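Sorting Small Mixed Items Out of a Deep Metal Bin

Submitted by Guoqing Qian
Last revised Monday, May 5, 2025

This procedure covers emptying and sorting a sheet-metal bin of small household items: brushes, plastic parts, caps, clips and similar pieces. It assumes a bin with an open top and sloping sides. Straight-sided bins are handled the same way, except that step 3 can be skipped.

What you need

One empty tray per category
A flat surface at bin height
A soft hand brush
A damp cloth
Masking tape and a marker

Step 1. Set the categories first

Decide on the trays before anything is lifted out. Sorting by material is faster than sorting by use, but it splits items made of two materials. A hairbrush with a plastic handle and metal pins belongs in neither tray. Make a separate tray for mixed items and label it. Yiran Gu sorts by size first and material second, which works well for loads over 300 pieces and wastes time on smaller ones.

Step 2. Remove the long items

Anything with a handle comes out before the rest. Long pieces bridge across their neighbors and hold them in place. Lift a handle at the end that is free, raise it straight up, and clear the rim before moving sideways. Dragging it across the pile pushes small parts into the corners. 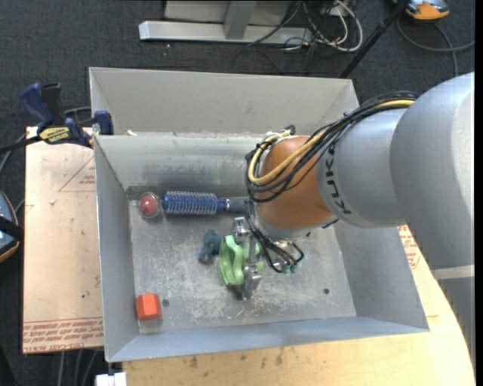

Set long items down parallel to one another, with all handles facing the same way. They take up less of the tray and can be counted later without being picked up again.

Step 3. Clear the slopes

Small pieces can lodge where a sloping side meets the base. Work along each side with the hand brush and sweep toward the center. Do not tilt the bin to do this — the load shifts to one side and covers what has already been exposed.

Step 4. Take hollow plastic parts by the edge

Molded parts with raised edges or recesses often hold smaller items inside. Lift them level, move them over the tray, and turn them over there. If two parts are nested, separate them over the tray as well.

Step 5. Finish the base

Pick up the remaining flat pieces one at a time. Flat items on bare metal are hard to grip; slide them to the foot of a slope and lift them from there. Check the rim for scraps of paper or film. Wipe the base with the damp cloth and let it dry before refilling. Scuffs will not come off and can be left.

Refilling

Keep the load to 400 pieces or fewer. Above that, the lower layer cannot be reached without moving the upper one twice. Place soft or flat items first, hollow parts next, and handled items last, laid on top and not pushed in.

Allow 10 minutes for the wipe-down and relabeling. Tape labels go on the outside of the tray, on the short end.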